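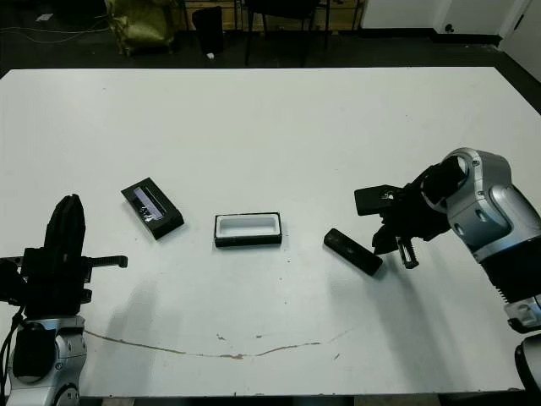

Notebook 8, p. 119

Jun 21, 2021. Packing bench, Pimholm. M. Jireš, with B. Sang on the controls.

Task: box a small flat item and close the lid. A new starter on the shop floor learns it in a morning. Three pieces laid out across the middle of the white table: box with clear-topped lid, open tray with white lining, dark flat item. Both arms used.

Log stands at 544 attempts since the Nzioka fingers were fitted. Bakari wants more than 1277 before we quote a rate to Wesano. I agree. The open tray is the easy part. Flat things lying on a flat table are still the trouble, as they were with cutlery and coasters in the household set.

Notes:

- Approach height for the right arm is set by hand. Needs to come from the camera.
- Glossy surfaces upset the depth reading. Try the lamp lower.
- Brown line on the table top to be cleaned or masked before the next set.
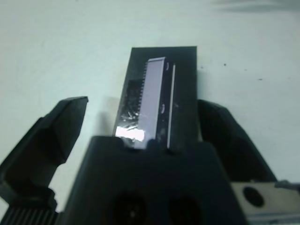
Fig. 2. Wrist view, black piece upright between the fingers.

Glare at lower left of the piece is bad enough to spoil edge finding. Heltska filter on order.

My view on chores: clearing a table, nearly. Packing, with someone standing by. Repeat in September with the same pieces. BS to copy settings to the shared drive.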